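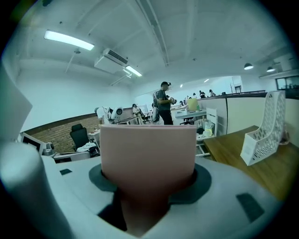 Brick side of the big room, with the two dark pendants over on the right.

May 15, 2023 - room notes, new office

Day one of trying to work out where everything goes, so this is a ramble and Abenezer can tidy it up if he wants it tidied. The measuring tape from Ukier is rubbish past the third metre (it sags and then it lies to you) so I borrowed the laser one from Robel Kahsay and started again after lunch. Floor area comes out at 142 square metres, and that's with the kitchen corner left off. Bigger than I had in my head!

I do love the brick. It's going to be a pain for fixings, mind you. White wall on top, bare brick at the bottom, and anything we want to hang at sitting height would end up on the brick, so I vote we leave it alone and put the shelving on the white part. I had a go at one mortar joint with a screwdriver and it came away as sand, so no plugs in there please, Abenezer, I know what you're like.

Light: the long fluorescent fitting does most of the work on this side and the shorter one further back helps a bit. Took readings at desk height with the Joslow meter. Best spot 954 lux, which seems a lot to me and I want to repeat it with the blinds down. The pendants look lovely but I wouldn't want to solder under them. Robel says leave them for the meeting table and I think he's right.

Air con: ceiling unit sits between the two tubes. I set it to 21, went off to make tea, and by the time I'd sorted the milk out it was about 30 minutes later and the thermometer on my desk had dropped two degrees. Fine for now. Filter date on the service sheet says January, so it's due a look before the summer. Terthorpe have the contract, number is on the inside of the cupboard door.

Desks: the small white ones can stay along the brick. I'd thought of turning them to face into the room but then the cables have to cross the walkway, and we had all that at the old place with the tape coming up every week. Backs to the room it is. If anybody hates having people walk behind them, say so before Friday and we'll swap.
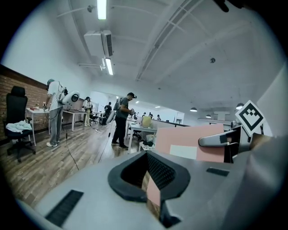
Floor and chairs

Long warm brown planks all the way to the back, and they run the handy way for us - chairs roll along them nicely and only rattle a bit going across. Black mesh chair by the brick has the light blue cloth over its seat. If it's yours, please find it a hook, I want to try all the chairs on the same stretch of floor and write down which ones pull to one side.

I'd like mats under the wheels all the same. Okoth do a clear one that I've used before and it didn't yellow, though it did curl at one corner until I put a box of paper on it for a weekend. Will ask for a price on 2 and see how they go before we buy for everybody.

Still to do: redo the light readings, ring Terthorpe, find out who has the key for the back cupboard. Robel wants the plan drawn at 1:50 and I've got the first wall done in pencil.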